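3 shares · 2 comments

Hello Heloísa,

The January report ended with me grumbling about finger pads, so I'll pick up there. The Omow pair (the two hand-held grippers your grant paid for) are both back in use, and I've finally got a looking-after routine that I can stick to!

The pads first. We were cleaning them with whatever was on the shelf, and the mesh got slick and the rims started to lift at the corners. Now it's a soft brush, a barely damp cloth, and then they're left alone overnight. I changed both pads on the left-hand gripper and only one on the right, because Seixas sent us 3 when I'd ordered 5. They've promised the other 2 and I'm chasing.

The closing was more of a nuisance. One finger was getting to the middle before the other, so anything thin got nudged sideways (a teaspoon was hopeless). I spent a whole afternoon blaming the Konico bearings before I found a loose grub screw on the linkage — it took longer to get the housing off than to fix. I now run 100 open-and-close cycles after any repair and check the pads still meet at the tip.

The marker cards are sorted too. The old ones had curled and the tracking kept losing them, so I've stuck the new prints onto stiff backing, and Ulitz have sent me the drawing for a proper clip-on holder. I haven't made it yet. It needs a longer screw than the one we've got, and I'd like to try it on one gripper first.

Money is fine, we're a bit under on spares. What I'd really like from you is a yes to a second charger — swapping one between the pair is driving me mad, and it's how I ended up with a flat gripper twice in the same morning. I'll send the quote over with the next parts list.
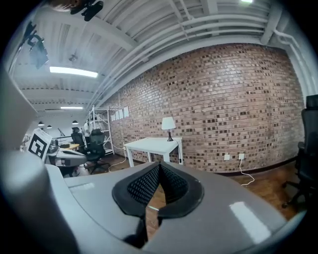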